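Musudetti earbud sorting set — README

Read the section called Known fault before you train on anything in here. Part of the set was recorded while the left gripper was under-reporting its opening, and those episodes look perfectly normal if you only watch the video.

Summary

Musudetti is a set of teleoperated two-arm episodes recorded on a fixed table at our Prindau site. The task is sorting small objects: wireless earbuds and their charging cases, between a bin and a divided tray. There are 600 episodes in the release. Of these, 395 are clean, 111 are flagged as affected by the gripper fault, and the rest are practice runs and resets that we kept because people asked for them.

Version 1.2, 19 May 2023. It replaces 1.0 and 1.1. If you have either of those, delete the folder called left_state and download it again. The video files have not changed.

What is in an episode

Each episode folder holds the head camera video, the joint positions for both arms, the commanded and reported gripper opening for each hand, and a short text file with the operator's notes. The notes are as typed. Some say nothing more than "ok" and a few are in German.

Joint positions and gripper values share one clock. The video has its own clock and is matched to the others by a start marker. The match is good to within two video frames in every episode we checked by hand, but we did not check all of them.

The task

The operator works both arms. Earbuds go into the blue and red halves of the tray, cases go in the yellow bin. Which earbud goes in which half is given in the task line of the notes file. Other objects may be left on the back board, and the policy is expected to leave them alone. We did not fix their positions between sessions. 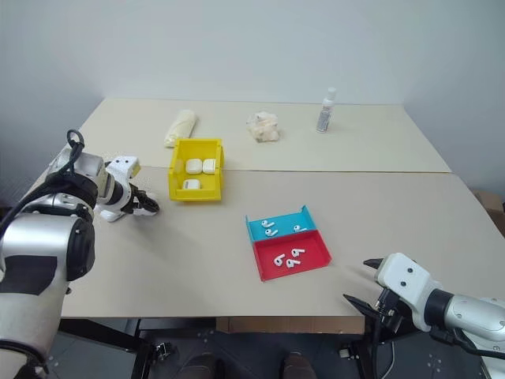

Reading time: 5 min

The table top is two boards with a seam between them, and the yellow bin straddles it. Keep this in mind if you rebuild the layout. On our table the rear board was slightly higher than the front one until we shimmed it, and in the early practice runs the bin rocks when a finger touches the rim.

Known fault: left gripper opening

The reported opening of the left gripper drifts low during long sessions. The hand is open by more than the log says. At the start of a session the error is too small to matter. By the end it can be as much as 4 mm, and an earbud stem is not much thicker than that.

We found it because of a dropped case. The left hand had closed on a charging case over the bin, the log said the grip was firm, and the case slid out and landed on the rim. The operator wrote it down as a bad grasp. The same thing came up twice more that afternoon, so we stopped and put a gauge block between the fingers. The reading was wrong by 3.1 mm.

The cause was a loose set screw on the encoder coupling inside the left hand. It slipped a little each time the fingers were driven hard against something solid. Homing the gripper put the reading right again, which is why the first episodes after each restart are fine and why we took so long to notice. Our start-up check only ran after homing — it could never have caught this.

The right gripper had the same coupling. Its screw was tight, and we found no drift in it.

What we did about it

The screw was replaced and set with thread lock. We now home both grippers every 20 episodes and do the gauge block check before and after each session. No drift has been seen since.

For the recorded data, we went through every session in order and compared the reported opening with the commanded opening at moments when the hand was fully closed on nothing. Where the two differed by more than 0.5 mm, the episode got the flag grip_suspect. We did not try to correct the values. A corrected version was made for our own use with the Aebischer script, but it guesses at where each slip happened and we do not think it is good enough to hand out.

Safety note

The fault had a second effect. The speed limit near the tray depends on whether a hand is holding something, and the controller works that out from the reported opening. With a low reading, the left hand could be treated as empty while it was carrying a case, and it would then move at full travel speed. Once, this brought the left forearm close enough to the right one to trip the collision stop. Nothing was damaged and no one was inside the guard line.

If you run the Clevidico controller with the default settings, you have the same rule. Turn off grip_based_speed until you have checked both hands with a block. The setting is in the file limits.yaml and takes effect after a restart.

How to use the flags

For most training, load only the episodes marked clean. If you work from video alone, the grip_suspect episodes are usable, though they contain more dropped objects than the others. Do not use them to measure success rates.

The practice runs have no flag at all. They were recorded before the flags existed and we have not gone back over them.

Still open

The notes files for session 9 are missing. The operator's machine was wiped before they were copied off.

Episode 261 ends early. The collision stop described above is in that one, and the log runs on for several seconds after the arms have halted.

A new recording with the repaired hand is planned for August. It will use the same tray and bin, and a separate version number.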